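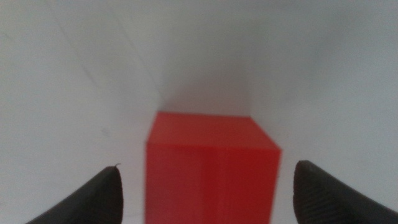
Chapter 12
Clearance and Contact in Gripping Tasks

12.1 Scope

This chapter sets out the rules for bringing a two-finger gripper to a part and closing on it. It applies to rigid parts with flat sides, such as the red block in the opening picture, where there is a gap between each finger and the block. Soft parts are dealt with in Chapter 14.

12.2 Terms

Clearance is the distance between a finger and the nearest side of the part before closing begins. The left and right clearances are recorded separately. Contact is the first touch by either finger – not the point at which the part is held.

12.3 General rules

The gripper shall be open before it is lowered. Downward travel shall end before closing starts, and the two movements shall not overlap unless the work instruction allows it.

Minimum clearance is 2 mm on each side. Where the two values differ, the smaller one governs. A wrist view may be used to check that both gaps exist, but it shall not be used to measure them without calibration.

Song and Ezeani applied these rules to the Trovard cell at Lesik over 1000 cycles. Their record sheet is reproduced in Table 12.1, and the 124 cycles stopped for low clearance are treated in Section 12.5.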